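Plolleck Desk Notes: Gloss Black Boards in Daily Use
Gallery, posted March 22, 2024, by Ehsan Taheri
Stemesville

Gloss black boards went onto the long tables at Stemesville in August. The tabletops underneath are light wood and remain in place. The boards are laid loose, with no adhesive and no screws, and can be lifted off by two people. The notes cover glare, cable routing, cups and wiping, in the order the questions came in.

Surface
The finish is high gloss. It shows fingerprints, dust and cup rings more than the wood did, and it shows them most under the overhead lights. Dry wiping with a paper towel leaves fine marks over time. A damp microfiber cloth followed by a dry one gives an even result. One pass takes under a minute per board.

Glare
Reflections are strongest when seen from above. Moving a lamp 40 cm to the side shifts the bright patch but does not remove it. A matte board would solve this at the cost of a rougher surface, and the matte samples from Alow held on to crumbs. We kept the gloss.

Cups
Insulated mugs with a steel lining are preferred. They sweat less than glass and leave a smaller ring. Pale colors are easy to find on black. Handles should point away from any cable, and no cup stands between a device and its outlet.

Cables
Black cable on a black board is hard to see, particularly in thin gauges. Long leads get a wide loop and never a tight fold. Slack should lie on the board and stay off the table edge, where a sleeve can catch it.

Gloss board with a mint-green mug and a long black lead. The steel lining of the mug shows through the open top, and the light is reflected on the left.
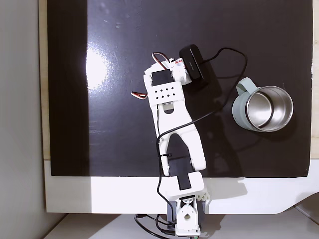
Shirin Ranjbar wrote in to ask whether black leads should be used on these boards at all. She switched to white ones on her own table and says she has not snagged one in the months since, although they look dirty by the end of a week. She would also like the cup rule to say that lids are required near anything plugged in.

On the first point, white leads are allowed and the supply drawer has both. Colored tape at each end of a black lead also works: one wrap near the plug, one near the device. On the second, lids are recommended for hot drinks and remain optional for water. The wording will be changed on the printed sheet.

Board edges
A strip of the wooden top stays exposed wherever the board is narrower than the table. Grit collects along that line. A soft brush reaches it better than a cloth. Soon-im Yeon tried felt tape under the rim, which kept the grit out but raised the board enough to rock. The tape has been taken off.

Labels
Small printed labels on chargers and power banks wear faint with handling, and faint lettering on a black case cannot be read at arm's length. Write the output rating on a light sticker and put it on the underside. The Golestani label stock holds up well to wiping. A roll of 1,000 is in the supply drawer.

Care sheet, short form
Damp cloth, then dry cloth.
No glass cleaner with ammonia.
No abrasive pads.
Cups on the side away from the outlets.
Leads in wide loops.
Replace a board when scratches catch a fingernail.

Spare boards are 80 cm long and are stored flat behind the door, 16 to a stack, with paper between them. Tell Arash Karimi when you take one.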